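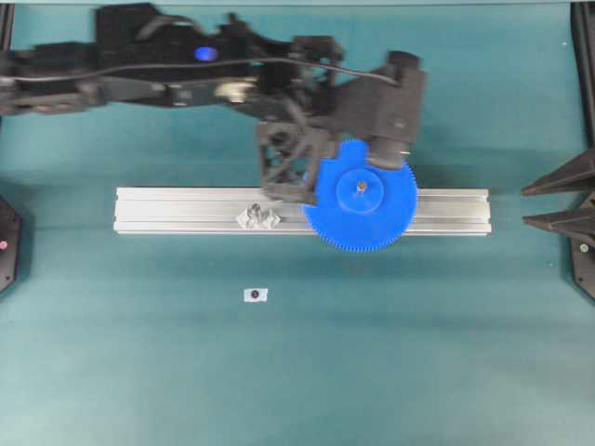
The arm holding the large blue gear at the aluminum rail, gear task.

Plirkitz Robot Club – Frequently Asked Questions
Last updated 20 February 2021

Who can join the club?
Any student of Remurcombe College, from any department. You do not need to study engineering. In the present group we have students of biology, music and accounting, and they work on the same tasks as the others.

Do I need to know programming?
No, but you should be ready to learn a little. New members start with moving the arm by hand control. After this they learn to write short programs in Python. If you never wrote a program before, please come to the beginner hour, which is held before the normal meeting.

What is the gear task?
It is our main project this year. The arm must pick up a gear and put it on a rail, in the right place, without help from a person. It sounds easy, but a small error in the angle is enough that the gear sits badly or falls down. We repeat the task many times and write down each result in the log book. The log has now 1142 entries, and the bad results are also kept there.

Why do you use a gear and not simple blocks?
We used blocks in our first year. The students could finish the block task in almost 10 meetings and then they became bored. A gear has small teeth and a center that must be in the correct position, so there is more to think about.

What is the Yensuk Cup?
It is a competition for student clubs, held every July. Each team brings its own program and has 70 minutes to complete the tasks on the table. Last time we finished in the middle of the list. Our gripping was good, but we lost many points for slow placing. This is the reason why we practice the placing so much at the moment.

Can every member go to the competition?
Unfortunately not. A team can have five persons at the table. Other members are welcome to travel with us and watch, if there are seats in the bus. We choose the team in spring, and we look at attendance first and at skill second.

How much does it cost?
The membership is free. For the competition trip each student pays 260 dollars, which includes the bus, the room and breakfast. If this is a problem for you, write to us before you decide to stay home – the college has a small fund for such cases.

Where do you meet?
In the Clumard Building, ground floor, second door after the bicycle stands. The door closes by itself and cannot be opened from outside, so please knock loudly.

Is it dangerous?
The arm moves slowly in our settings, but it can still pinch a finger. Long hair must be tied, and no loose sleeves or necklaces near the table. Everybody has to learn the stop button on the first day. Please keep your hands away from the table when a program is running, also when the arm is standing still.

May I take parts home?
No. Gears and rails stay in the room. You can take home the program files and the printed task sheets.

I missed several meetings. Can I come back?
Yes, of course. Read the last pages of the log book first, then ask somebody at the table which step we are working on.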